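Color Order Is Not Optional on a Test Panel
By Valentin Fleury
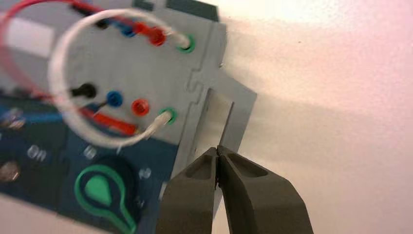
Two rows of sockets in the same order: black, blue, red, green.

Most arguments about patch panels concern the wire. I think the socket order deserves more attention. A panel that repeats one color sequence in every row can be read from either end, and a miswired lead stands out before power is applied.

At Omance we kept 90 training panels in service until last October. The older ones had been drilled by whoever was free, and the order changed from row to row. Omar Hamdan logged faults for 50 sessions. The commonest entry was a lead in the right color of socket on the wrong row, followed by a lead in the wrong color altogether. Fixed ordering removes the second fault almost entirely. It does little for the first.

For that reason I would also regulate lead length. A white jumper between neighboring green sockets does not need enough slack to loop over the black ones. Long leads hide the sockets beneath them, and a student tracing a circuit ends up lifting wires to see what is plugged in. Rania Sfeir objects that short leads limit the layouts a class can try. She is right about that, and I would still cut them.

Plug color should match socket color wherever stock allows. White leads are tolerable if they are used for one function only and the bench sheet says which.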